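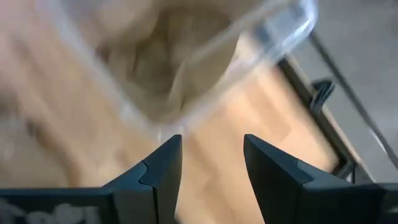 Clear plastic tub on the table, light wood top

Storing dried beans and rice: clear tubs or glass jars?

Posted in: Kitchen and Larder

mossback30
Aug 28, 2019
We are redoing the larder and I want to get everything out of bags. At the moment it is pulses, rice, oats, two sorts of flour and a lot of half-used packets held shut with pegs. I have been buying clear plastic tubs one at a time to see how I get on with them. The other half wants glass jars with clip lids like her mum has.

Shelves are 30 cm deep and go up to the ceiling. The larder backs on to an outside wall and gets cold in winter. What do people use, and do you regret it?

tinlidder
Glass. I had plastic for years and it went cloudy, and the one that held curry powder never lost the smell. Glass goes through the dishwasher and comes out the same as it went in.

Get the wide neck ones. You can't get a cup measure into the narrow ones.

hobnail_jen
Plastic for anything above head height, glass lower down. I dropped a full jar of red lentils off the top shelf and was finding bits of both in the skirting until Easter.

tinlidder
Put the heavy things at the bottom then. That isn't the jar's fault.

hobnail_jen
It's a small kitchen. The bottom is where the pans go.

Parsnip Row
Square or round? It matters more than what they're made of, in my view. Round ones waste a lot of shelf. I changed to square Bonsu tubs and got the whole of the baking stuff on one shelf where it used to take up nearly two. The lids are a bit stiff, and my dad can't open them, so he has his porridge oats in an old biscuit tin.

mossback30
I hadn't thought about the shape. The ones I've bought so far don't stack all that well. Are the Bonsu ones sold singly or do you have to get the set?

Parsnip Row
Both, but the set has three very small ones you won't use. I keep bay leaves in one and the other two are in the garage with screws in.

greywether
Before you spend anything, look at moths. We had pantry moth and it came in with a bag of flour. Neither sort of container helps if the eggs are in there when you fill it. I now put flour and rice in the freezer for 3 days before it goes in the larder. Haven't had any since.

tinlidder
You don't need to freeze rice. I've never frozen rice in my life.

greywether
And I had never had moths until I had them. It's three days in a drawer.

hobnail_jen
With greywether on this one. We had them in the bird seed and they got into everything, even the drinking chocolate. Check the screw threads on the lids as well, they get in there.

oldcopperpan
Another vote for glass, although I'd say don't pay for new. I got nine big jars from the Stostia house clearance shop for less than the price of one in the shops. Rubber seals perish but you can buy those separately. Boil them before you use them.

For labels I use masking tape and a marker. I tried chalk labels and they rubbed off every time I picked the jar up.

mossback30
Labels were going to be my next question. Does anybody write the date on?

oldcopperpan
Date opened, yes, on the base. And cut the cooking instructions off the packet and drop them in the jar, particularly for beans. Soaking times are all different and I can never remember them.

Parsnip Row
I stick mine on the back of the tub. Paper inside goes dusty with flour.

lowfield
Going against the lot of you here. Leave it in the bags and put the bags in a big crate. One crate for pulses, one for baking. I did the matching jar thing, spent 180 pounds at Witetti, and then every time I bought rice there was a bit that wouldn't fit in the jar. So I had the jars and a shelf of half bags as well.

tinlidder
Buy bigger jars.

lowfield
Bags come in different sizes, so a bigger jar just means a different amount left over. It also means old stuff sits at the bottom for ever because you keep topping it up.

greywether
Fair point about topping up. I tip the old out into a bowl, put the new in and then the old back on top. It's a faff but it takes a minute.

mossback30
Thanks all. I think it's going to be square plastic on the upper shelves and a few second-hand jars lower down for the things we use every day. I'll leave the flour in its bags inside a crate for now. Might do the freezer thing too, if I can find room beside the peas.

hobnail_jen
Measure the shelf height before you order. Mine are all one finger too tall for the middle shelf.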